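标记立方体位姿跳变

标记立方体位姿跳变(又称位姿翻转、立方体翻面故障)是手持式夹爪示教系统中的一类测量故障,表现为由视觉基准标记解算出的夹爪姿态在相邻两帧之间发生不连续变化,而夹爪本身并无相应运动。该故障在Zirnik双手示教平台的采集数据中得到较系统的记录,后续在Sulis仿真回放和Dobos机械臂执行阶段引发过一次急停事件。相关文献中“跳变”一般指旋转分量,平移分量的偏差通常较小,单独监测平移量往往不能发现问题。

目录
1 背景
2 故障机理
3 Olora实验室事件
4 调查
5 影响因素
6 检测与抑制
7 安全要求
8 争议
9 参见

背景

手持式夹爪示教由操作者直接握持夹爪完成任务,系统记录两只夹爪的六自由度位姿与开合量,再映射为机械臂的轨迹。与主从遥操作相比,该方法不需要机械臂在场,采集速度较高,但对位姿测量的连续性要求也更高:遥操作中的异常会立即反映在从端,操作者可以当场停手;手持示教中的异常则可能在数据中保留数周,直到训练或回放时才显现。

Zirnik平台采用立方体作为标记载体。立方体的若干外表面印有方形黑白编码,每一面编号唯一,各面之间的相对变换在出厂标定时写入配置文件。只要有一个面完整可见,即可解算夹爪位姿;两个面同时可见时,解算结果由各面角点联合优化得到。

故障机理

跳变的成因分为三种,可以单独出现,也可以叠加。

第一种为平面位姿二义性。仅有一个标记面可见且该面接近正对相机时,透视畸变很弱,由四个角点反求位姿存在两个重投影误差相近的解。两解的法向量关于视线方向近似对称。图像噪声使优化器在两解之间来回切换,输出即表现为高频翻转。

第二种为换面误差。夹爪转动时,可见面由一个过渡到另一个,若立方体各面的实际粘贴位置与配置文件不符,换面瞬间即产生固定大小的台阶。该台阶可重复,与转动方向有关,较易识别。

第三种为误识别。编码面受到遮挡、运动模糊或反光影响时,解码器可能给出错误编号。若左右两只夹爪使用同一编码字典,错误编号可能恰好属于另一只夹爪,此时两侧轨迹在数帧内互换。此类情况发生频率最低,后果最重。

Olora实验室事件

事件发生于二月,地点为Olora实验室的双臂工位。当时Dobos双臂系统正在执行由手持示教数据生成的取放轨迹。运行至第1435帧对应的时刻,左臂末端指令姿态在一个控制周期内旋转过大,关节侧速度限制器介入,但腕部仍越过计划路径并触碰工作台边缘,力矩监测随即触发急停。工位内无人员受伤,左侧夹爪指尖断裂,腕部力传感器零点漂移,需返厂标定。

日志显示,异常姿态持续至第1446帧后自行恢复。由于轨迹在导出时经过样条平滑,单帧跳变被拉伸为一段连续但错误的旋转,因此未触发导出程序中的相邻帧差值检查。现场值守人员最初将故障归因于左臂减速器,更换伺服驱动后以同一轨迹低速重放,异常在相同位置复现,硬件原因由此排除。

调查

调查由Min-kyu Ahn主持,Enikő Vass负责数据部分。调查组调取该批次全部207段示教记录,在关闭平滑的条件下重新解算,其中23段检出至少一次旋转跳变。检出跳变的记录多数属于单面可见情形,其余为换面台阶,出事轨迹为两者叠加:立方体转入单面正视状态,解算器选中错误解,随后换面时又以错误解作为优化初值,使偏差得以保持而未立即回落。

报告指出,解算程序在双面可见与单面可见时输出相同的数据格式,不附带可见面数和重投影误差,下游模块无从判断某一帧姿态的可信程度。报告将此列为直接原因之外的主要设计缺陷。

调查组另外复查了立方体的安装。部分夹爪的立方体底座螺钉扭矩不足,受力后有可察觉的转动间隙。该间隙不足以造成事件中的偏差幅度,但会使换面台阶随使用时间增大。

影响因素

立方体相对视线的朝向是最主要的因素。一条棱朝向相机、两个相邻面并列可见时,角点不共面,二义性基本消除;一个面正对相机时最为不利。两只夹爪的立方体朝向可以不同,因此同一时刻左右两侧的可靠程度不一定一致,按整段记录统一赋予置信度的做法并不合适。
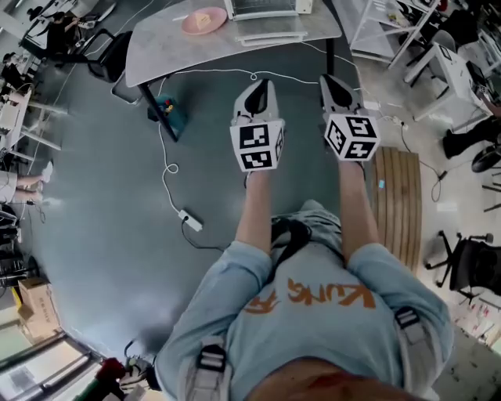

其次为距离与分辨率。标记在图像中所占像素减少时,角点定位误差对法向量的影响近似按平方关系放大。操作者手臂前伸较远时,跳变率有所上升。曝光时间的影响与距离相当,快速换手动作中的模糊足以使角点偏移一个像素以上。

光照方面,漫反射室内照明下问题较少。临窗工位在一天中部分时段受直射光影响,哑光标签可缓解,光面覆膜则会加重。背景中的高对比度方格图案偶尔产生虚假候选,通常在解码校验阶段即被剔除。

检测与抑制

现行做法以原始数据检查为主,并要求在任何平滑或重采样之前进行。常用判据包括:相邻帧相对旋转角超过人手可达到的上限;视觉姿态增量与夹爪内置陀螺仪积分值不符;同一帧内两个候选解的重投影误差之比接近一。第三项判据不依赖时间序列,可用于逐帧标记,但阈值需按镜头分别整定。

抑制措施分为硬件与软件两类。硬件方面,可将立方体绕夹爪轴线偏转一定角度安装,使常用握姿下棱边朝向相机,并为左右夹爪分配互不重叠的编号区段。软件方面,可在保留两个候选解的同时以惯性数据选择分支,并在换面时重新初始化优化。仅依靠低通滤波的方案不予推荐,其效果是掩盖跳变,同时降低有效运动的保真度。

安全要求

事件之后,Dobos系统的轨迹导入流程增加以下规定:

示教数据须随附逐帧可见面数与重投影误差,缺失者拒绝导入。
首次执行前须在Sulis中完成全程回放,并检查末端角速度曲线。
首次实机执行限速,工位围栏内不得有人。
发生急停后不得以同一轨迹重新上电运行,原始记录须先行封存。

最后一条针对的是事件当日更换驱动后即行重放的处置方式。报告认为低速重放本身有助于定位,但在数据原因未排除时进行,存在二次碰撞风险。

争议

对于是否应以立方体标记作为唯一的姿态来源,调查组内部意见不一。Vass主张以惯性与视觉特征融合取代标记,标记仅用于开机对齐;Ahn认为融合方案的漂移更难审查,跳变虽然幅度大,但易于检出,保留标记并补足质量指标更为稳妥。平台后续版本采用折中方案,标记仍为主要来源,惯性数据用于分支选择和告警。已采集的旧数据未作统一重算,使用者需自行核对解算程序版本。

参见

基准标记
透视n点问题
手眼标定
示教编程
急停装置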